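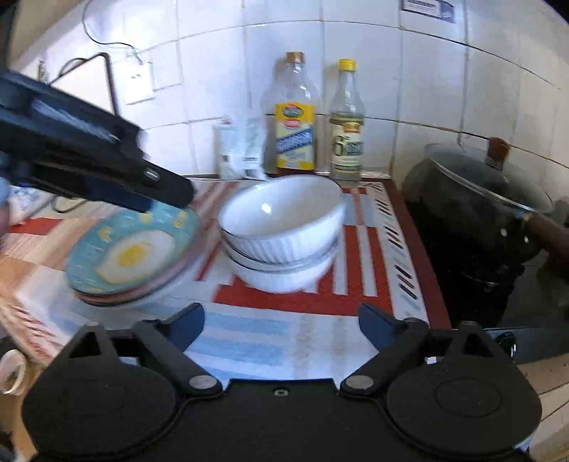 Why do we lay a table before we eat? We lay it so that everybody who sits down has what they need within reach, and so that the meal can begin without the cook jumping up every other minute for a spoon.

Chapter 9
Cloths, Plates and Bowls: Getting the Table Ready

Most of us learned to lay a table long before we learned to cook anything on our own. Somebody handed us a pile of plates, told us to mind the step, and off we went, and if the forks ended up on the wrong side there was usually an aunt who would swap them round without a word. It is such an early job, and such a small one, that it hardly seems to deserve a chapter in a book about running a kitchen. I hope that by the end of this one you will feel a little differently about it, or at least that you will look at your own table for a moment longer than usual before supper.

In Chapter 8 we dealt with storage, and we left the crockery clean and put away. Now we take it out again. We shall start with the cloth, go on to plates and bowls, and finish with the awkward business of clearing up, when the same things have to travel back in the other direction and everybody is rather full.

The cloth comes first simply because everything else stands on it. A plain white one is handsome and shows every drop of beetroot. A patterned one, with stripes and blocks of colour, is a good deal more forgiving, and it has another use that beginners are often glad of: the stripes give you a line to work to. Set the edge of a plate along a band and the next plate along the same band, and the row will look straight even if the table itself is not quite square to the wall. Red, light blue and white are old favourites for kitchen cloths, and they get on surprisingly well with crockery of nearly any colour.

Then there are the plates. In a good many homes the set that came as a wedding present is long since broken up, and what remains in the cupboard is a mixture - a turquoise rim on one, a pink edge on the next, perhaps something cheerful painted in the middle for the children. Please don't be put off by this. Mixed plates stack perfectly well so long as they are of a similar size and depth, and a stack on the table before the meal, ready to be dealt out, saves a great many trips to the cupboard. Put the widest at the bottom. Keep the stack well in from the edge, and keep it low enough that you can lift it in one go with both hands.

Bowls are a little more trouble. They roll when they are knocked, they nest so tightly that two come up when you wanted one, and a deep bowl of 400 ml looks like a miserly helping when it holds 300 ml of soup. We shall come back to this in the section on portions, where you will be asked to measure the bowls you have at home.

Two words used throughout the chapter

Setting: everything one person needs at the table, from plate to glass.

Clearance: the free space left between one setting and the next. In our exercises we allow 58 cm from the middle of one plate to the middle of its neighbour, which lets most people use their elbows in peace.

Before you read on

Go and look at the table you eat at most often. Is there a cloth on it, and if so, does it hang evenly? Which plates are at the top of the pile, and are they there because you like them or only because they were washed last? Jot down your answers in your notebook and keep the page, as you will need it for the first activity, which begins with the cloth and an empty table.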